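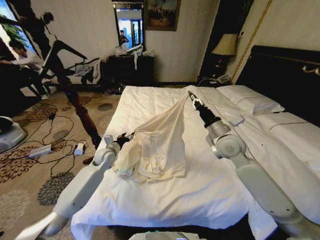

Figure 2. Head-camera view during the lift phase. The right gripper pinches the upper tip of the garment while the left gripper holds the bunched lower portion.

4.2 Where the second grasp goes

I'll admit I went into this part of the project thinking the first grasp was the hard one. Cream clothes on white sheets, hardly any contrast, so surely the trouble would be finding an edge to grab in the first place? Our segmentation model (Inent, described in Section 3) handled that better than I'd feared, and what ate up most of our September was the choice of the second grasp.

Figure 2 shows the state we care about. Once the right gripper pulls a corner up off the mattress, the cloth makes a narrow triangle with a long diagonal fold running down to the lower left, and that fold is a really useful thing to have! It gives the policy a line to follow. Our baseline, Lonov, ignores it and goes for whichever visible point is farthest from the first grasp, which on a rumpled pile can easily be the wrong layer. Our method, Vass, traces the fold down toward the bunched part and then looks for anything band-like near it, such as a hem or waistband, before closing the left hand.

We ran 1,000 lifts with each policy, all of them on made beds with the garment dropped by hand from shoulder height. Vass ended with both hands on the same layer in 546 of its lifts, and Lonov managed 435. I'd love to report a bigger gap, but I think it's a fair picture of how nasty this problem is. Kasun Ranasinghe scored every lift from the head-camera video, and Eluned Mostyn rescored the ones he'd marked as unclear without seeing his notes.

Two kinds of failure kept coming back. The first is pinching the sheet along with the garment, and you can spot it early if the duvet starts to tent under the fingers. We now open the hand and retry when that happens, though the retry wasn't in the code for the runs counted above. The second is sneakier: the left hand closes on a doubled layer, everything looks great during the lift, and the garment stays folded over on itself when the arms spread apart. Rocío Vergara suggested a small sideways wiggle before the spread (she does it herself when folding shirts), and we take that up in Section 5.

One more detail for anyone trying to reproduce this. We kept the lift slow on purpose, and both arms stop moving for a moment before the fold is traced. Skipping the pause made the traced line jump all over the place on lighter fabrics.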